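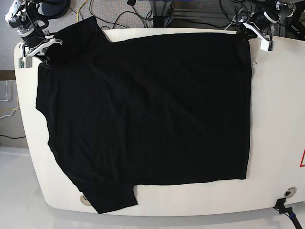 Last updated: Sunday, December 15, 2019

Filed under: Opinion / Apparel & Sizing

A size label should state a measurement

I bought two shirts from Solwood this year, both marked medium. Laid flat and measured an inch below the armhole, one is 2 inches wider than the other. Doubled for the full chest, that is a 4-inch difference under the same label. Both shirts passed inspection, because each was within the tolerance for its own style. The label was never part of the check.

Letter sizing records which slot a garment fills in a maker's range. It carries no unit, and the maker can move it at any time. Jolbridge moved its medium twice in the years I bought from them, and the hang tag did not change. The usual defense is that customers know their letter and do not want to learn a number. Customers already handle numbers on pants, dress shirts and shoes without trouble.

My proposal is modest. Print the flat chest width and the back length on the neck label, in inches and centimeters, next to the letter. Take both before washing, on a smooth surface, with the fabric relaxed and not pulled. State the expected shrinkage as a percentage on the care label. Knit cotton shrinks more in length than in width in most cases, so one combined figure will not do.

Hadi Nassar, who cut patterns for Zeleke before it closed, objects that knits stretch and that a printed width would mislead people. I take the point about stretch. A relaxed width is still repeatable if the method is fixed, and it can be compared across brands. He also raises cost. The pattern room already holds these figures for every size, and adding a line to a printed label means changing the artwork once.

The stronger objection concerns tolerance. A buyer who reads 20 inches and measures 19 and a half will send the shirt back. The tolerance should be printed as well – plus or minus half an inch is common on basic knits – and the seller should hold to it. If a factory cannot meet that figure, I would like to know before ordering.

Returns are where this gets paid for. Eyerusalem Tekleab keeps the books for a small online shop and logged 200 returned tops last season. Of those, 66 gave fit as the only reason. Some of those buyers would have returned the shirt with any label. I doubt that all of them would, given a width they could check against a shirt they already owned.

Contact the editor | © 2019 Sorkance | Back to top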